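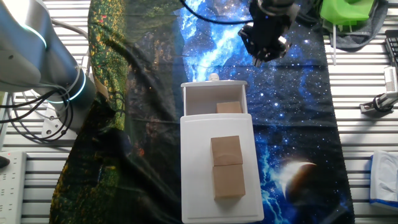
3. Saisir les notices des anciens élèves morts à la guerre

Cette partie du guide concerne le registre de Sirnwood dans le logiciel Giltano. Avant de commencer, il faut bien comprendre la différence entre une notice rangée et une notice en attente. Une notice rangée est dans le tiroir, elle possède une cote. Une notice en attente est posée dessus, tout le monde peut la voir dans la liste, mais elle n'apparaît pas encore dans les recherches du public.

3.1 Créer une notice

1. Ouvrez Giltano et choisissez le fonds Karam dans le menu de gauche.
2. Cliquez sur « Nouvelle notice ». Le numéro est donné par le logiciel, ne le modifiez pas.
3. Écrivez le nom de famille en majuscules, puis les prénoms complets. Si le journal de l'école donne seulement des initiales, gardez les initiales avec leurs points.
4. Dans « Surnom à l'école », copiez le surnom comme il est imprimé, même s'il vous semble bizarre.
5. Remplissez les années d'entrée et de sortie de l'école. Une année inconnue se note par quatre tirets.
6. Enregistrez. La notice passe en attente.

Note : les sports (aviron, cricket, escrime) ne vont pas dans le champ « Biographie ». Ils ont leur propre onglet, sous « Vie scolaire ».

3.2 Ajouter le parcours militaire

1. Ouvrez l'onglet « Service ».
2. Créez une ligne pour chaque régiment. Un officier qui a été muté aura donc au moins deux lignes.
3. Choisissez le grade dans la liste. Pour un grade temporaire, cochez la case « t. ».
4. Indiquez les blessures dans la ligne du régiment où l'homme servait à ce moment.
5. Pour le décès, distinguez bien « tué à l'ennemi », « mort de ses blessures » et « disparu ». En cas de doute entre deux sources, mettez « à vérifier » et citez les deux.

Attention : le bouton « Fusionner » ne demande pas de confirmation. Deux frères avec la même initiale ont déjà été réunis dans une seule notice, et la séparation doit se faire à la main.

3.3 Citer la source

Chaque notice doit avoir une source au minimum. Pour le journal de l'école, indiquez le mois, l'année et la page. Pour une lettre de la famille, indiquez la boîte et le numéro de la pièce, par exemple « Karam, boîte 5, pièce 2 ». Les extraits de lettres se copient sans correction de l'orthographe.

3.4 Ranger la notice

1. Relisez la notice en mode « Aperçu ».
2. Cliquez sur « Contrôler ». Le module Elitz compare les dates et montre en orange celles qui sont impossibles.
3. Corrigez, puis cliquez sur « Ranger ». La cote s'affiche en haut à droite.

Si le message « Erreur 1595 » apparaît, la cote est déjà utilisée. Fermez la notice sans enregistrer et écrivez à Abla Jaber, qui s'occupe des doublons. Les notices rangées sont visibles pour le public le lendemain matin, après la mise à jour de l'index.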